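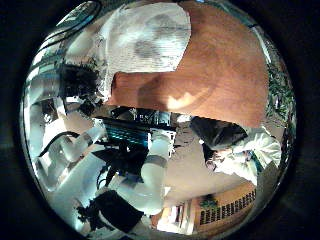
"How long is the film?" Tiina Valtonen asked.

"Fifty-five minutes," Arvo said. "It was longer, but I took out the ferry."

She wrote that down. She had a form for it, with a box for the running time and another for the number of projectors. Arvo had put one projector on the application and now wanted two. She crossed out the one and wrote a two above it.

The gallery in Ernirdale had been a feed store. It had a concrete floor and high windows that had to be covered for anything with a screen. Tiina had run it long enough to know which curtains let light in at the bottom. She showed him the back room first, then the long room, and he picked the long room, as everyone did.

"Oskari Partanen has the long room until the end of October," she said.

"I thought he was done."

"He asked for more time. People are still coming."

Arvo knew they were. He had been to the opening. Partanen had shown 20 photographs of his mother's kitchen, all printed the same size, and a woman from Mernine had bought four of them before the speeches. Arvo and Partanen had studied together under Kalevi Mäkelä. They had shared an apartment and an enlarger, and for one winter they had shared a coat.

"I'll wait for the long room," Arvo said.

He drove home by the river road. The film was on a drive in his jacket pocket. It was called Wamus, after the village where his grandfather had kept the lock, and it was made of shots of water and doors with a voice reading from the lock book. The voice belonged to Venla Suominen. She had recorded it in his closet with a blanket over her head, in two evenings, and he had paid her $400, which was all that was left of the grant.

She called while he was making soup.

"Did you get the room?"

"In November. After Oskari."

"Did you tell her about the ferry?"

"I told her it was out."

Venla didn't say anything for a moment. He could hear a bus.

"I liked the ferry," she said.

"It was 10 minutes of a ferry."

"I know how long it was. I read over it. That's the part with the man who comes back for his hat."

Arvo stirred the soup. The man with the hat was in the lock book for one line. His grandfather had written that a passenger returned for his hat and was let through on foot. There was no name. When Arvo cut the ferry, the line had nowhere to go, and he had dropped it too.

"Mäkelä said it was slow," he said.

"When did you show it to Mäkelä?"

"In September."

"You didn't tell me that."

"He watched it on his laptop. He had the sound low."

"Then he didn't hear the hat," Venla said.

After they hung up he ate at the desk and opened the old version. He had kept it, under a file name with too many numbers in it. The ferry came in from the left. It was gray and not very clean, and it took a long time to reach the landing. Venla's voice gave the date and the water level, then the tolls, then the man and his hat. She read it exactly the way she read the tolls. The ferry bumped the landing and a boy threw a rope.

He watched it again with the sound low, the way Mäkelä had. It was slow. He turned the sound up and it was still slow, but he didn't mind it.

In the morning he called the gallery. Tiina answered with her mouth full and asked him to hold on.

"I need to change the running time," he said.

"Again?"

"It's 10 minutes longer."

He heard her looking for the form, and then the pen.

"Is it still two projectors?"

"One would do," Arvo said. He had wanted the second for a loop of the lock gates, to be shown on the end wall. Partanen had used the end wall.

"I already changed it to two."

"Then change it back. I'm sorry."

"I'll get a new form," she said. "This one's hard to read."

He went to Ernirdale that afternoon to sign it. The long room was open and there were three people in it, standing well apart. Partanen was at the far end in his good coat, talking to a student about paper. He lifted a hand. Arvo signed at the front desk, where Tiina had marked the line with a pencil, and then he walked down past the kitchens to say hello.

"I hear you have the room after me," Partanen said.

"In November."

"The left curtain leaks. You'll want tape."

"What kind?"

"Black, the wide one. I have half a roll at home," Partanen said. "I'll leave it for you with Tiina."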